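Notebook, August 4, 2020
Vusska monitor wedge, loaner PA, and the Niltoston room

Picked up the two Vusska wedges from the Niltoston room this morning. Both were logged as "crackle on vocals, second set." Serial stickers are gone, so I put tape on them, A and B.

Wedge A first. Ran pink noise at low level for 13 minutes with the grille off. No crackle. Brought it up to stage level and got it right away, only below 200 Hz. Pushed on the cone by hand with the power off and felt no rub. Swapped in the woofer from the dead cab on the shelf and the crackle stayed, so the driver is fine. Put the original back.

Pulled the input plate. The ribbon to the crossover board had a cracked joint at the third pin. Reflowed all of them, put a dab of silicone over the connector and closed it up. Clean at every level after that. Left it running through lunch on a loop of the last Flurkness board mix, the one with the long bass intro, and it held up.

Wedge B is a different problem. The horn is down compared to A, and the protection lamp on the board glows when it shouldn't. Diaphragm measures open on one meter and high on the other. I trust the bench meter more. Ordered a diaphragm from Karimi. They have the old style in stock but not the new one, and the old one needs the spacer ring. Check the drawer before ordering the ring.

Next on the list is the house system. The room is still dark for concerts, but the owners want it ready for December in case the Flurkness date holds. Things I want done before anyone hangs a light:

Left sub has a loose handle that buzzes on kick drum. Needs longer screws and a gasket.
The snake has a bad channel 13. It was bad last year too. Label it or fix it.
Balcony fill is wired out of phase with the mains. I flipped it at the processor for now. Whoever opens the wall box later should fix it there and take the flip out of the preset.

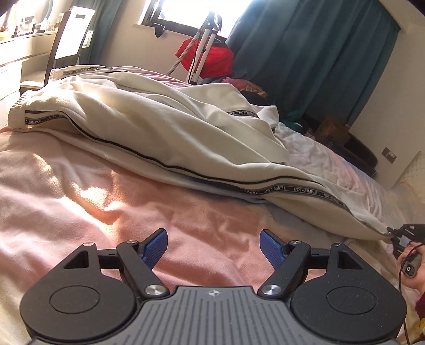 The preset file on the house laptop is the one with "balcony flip" in the name. Don't load the older one. It has the delay time from before the mix position moved, and the back rows get a slap off every snare hit. I walked it with the click track and the new setting is good up to the bar rail. Past the rail it gets muddy, same as it always has.

Capacity on the permit is 1,091 standing. I mention it only for the fill speakers, which were aimed for a seated layout. With people on their feet the floor pair shoots into the backs of the first few rows. Tilt brackets would help. The ones on the Vusska price list are more than I want to ask for, so I'm going to try shimming first.

Wedge A goes back on the next van run. Wedge B stays on the bench with the horn out, screws in the cup next to it. Please don't use that cup.

Still open: spacer ring, sub gasket, a decent label for the snake, and a second pair of ears on the floor fills.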